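**Keten Grasp Planner**

Keten is a grasp planning and motion module for light tabletop arms. It takes a segmented depth image, proposes up to 24 grasp candidates per object, rejects those outside the jaw stroke, and passes the remainder to the trajectory layer. Planning runs on a single workstation; no cloud licence is required.

Mixed-object scenes are handled without per-item models. Cartons, shallow dishes and irregular produce shapes share one candidate generator, and clearance to neighbouring items is checked along the full approach path.
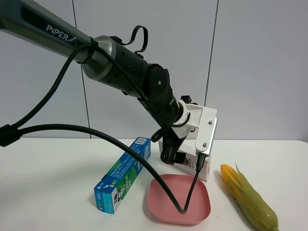
Cable sweep is modelled as a swept volume attached to the wrist link. Set `cable_margin` in millimetres (default 12) and the planner will penalise wrist rotations that drag the harness through occupied space. Slack lying on the work surface is not tracked.

Interfaces: Python and C++, plus a Peltix scene bridge. Up to 4 cameras per cell.

Licence: $2,370 per cell, perpetual, with one year of updates. Integration enquiries to Mebrat Teshome; calibration and driver support, Jirayu Mahawong.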